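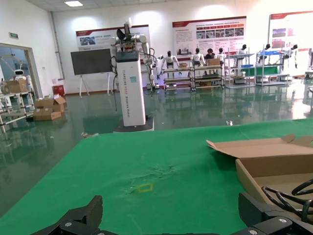 Camside table cover in green, shown on a worktable with a square of yellow tape

Camside Fitted-Drop Table Cover, Green

We have been making table covers at Sunum long enough to know that most people come to us after they have already tried a bedsheet, a shower curtain and whatever was on sale at the craft store. There is no shame in any of that! A good plain cloth is a surprisingly hard thing to find, and the Camside is our answer for workrooms, classrooms, club rooms and anywhere else a table gets used hard all day long and still has to look decent when people come by.

The Camside is a medium-weight woven polyester with a soft, matte face. Small parts are easy to spot against it, papers stay where you set them down, and it takes marking tape nicely, so you can lay out a square or a line for a work spot and peel it up again when the job changes (please go slowly at the corners). It does come folded, and like any cloth it will wrinkle if things get pushed across it, but a quick pass with a cool iron or a few minutes in the dryer on low brings it right back.

Colors: green, slate, oatmeal
Fabric: 100% polyester, hemmed on all sides
Widths: 30 inches and 36 inches, plus the drop
Lengths: made to your table, up to 525 centimeters in one piece with no seam
Care: machine wash cold, tumble dry low, no bleach

Measuring is the part folks worry about, and it really is simple. Measure the top of the table only, lengthwise and across, and leave the drop to us. If your table has rounded corners or a cable hole, just mention it in the order notes and we will write back before we cut anything. Kusum Bhardwaj handles the custom orders, and she is wonderfully patient with sketches on the backs of envelopes.

For tables that see a lot of sliding and shoving, we suggest adding the Rosenthal clips, which hold the cloth snug under the edge and come in a little drawstring bag. There is also the Jemevness underlay, a thin felt layer that quiets things down and gives the top a bit of cushion. Both are sold separately and both fit every Camside size.

Green usually ships fastest. Oatmeal is back in stock in October, and you are welcome to order it now and we will hold your place in line.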